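Vuvari brings the restored Kedano 200 back on the road in August

The Vuvari motorcycle museum will show its restored Kedano 200 to the public for the first time in August. The motorcycle was bought as a rusty frame and four crates of parts, and the work on it took 28 months. It will be ridden on the opening morning at 10 a.m., on the closed road behind the museum hall.

The Kedano 200 was a small single-cylinder machine made for country doctors, postmen and other people who had to travel on poor roads. The factory built 477 of them before it changed to the production of water pumps. The museum knows of 20 which still exist, and most of these have a later engine. The Vuvari machine has kept its first engine, and the number on the crankcase is the same as the number in the factory book.

"We had the engine from the beginning, so we were lucky," said Oksana Ivanyshyn, head of the collection. "The gearbox was a different story. Two of the gears were broken and one was missing, and for a long time we could not find any drawing."

The drawing came at last from Abdul-Rahman Dramani, a private collector who owns two machines of the same model. He also lent the museum his own gearbox for five weeks, so that every part could be measured. The new gears were cut by Gulteck, a small engineering workshop which normally makes parts for farm machines. 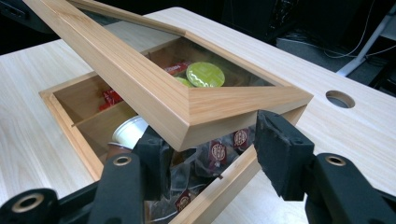 The petrol tank and the mudguards were repaired by Pylyp Marchuk in the museum workshop. The tank had been painted at least three times, and under the last layer he found the dark green which the factory used in its first years. The same green was mixed again for the whole machine. The gold lines were painted by hand by Zinhle Mabaso, who has done similar work on several sidecars of the collection.

Some parts could not be saved. The tyres, the cables, the chain and the saddle leather are new, and the visitor will find them listed on a board next to the motorcycle. The carburettor was cleaned and is in use again. The front lamp comes from an Antoniuk of the same period, as this maker supplied lamps to the Kedano factory too.

The work was paid by the museum's restoration fund and by the sale of a duplicate machine last year. The next project of the workshop will be an Antoniuk sidecar outfit, which is already taken apart.

The Kedano will stay in the main hall until the end of the winter season. It is included in the normal entrance ticket. Owners who come on a motorcycle older than 1950 can park in the inner yard on the opening day, but they should inform the museum before.

Contact for the press: Oleksandra Nazarenko, Vuvari press office. Photographs of the motorcycle before and after the restoration are available on request.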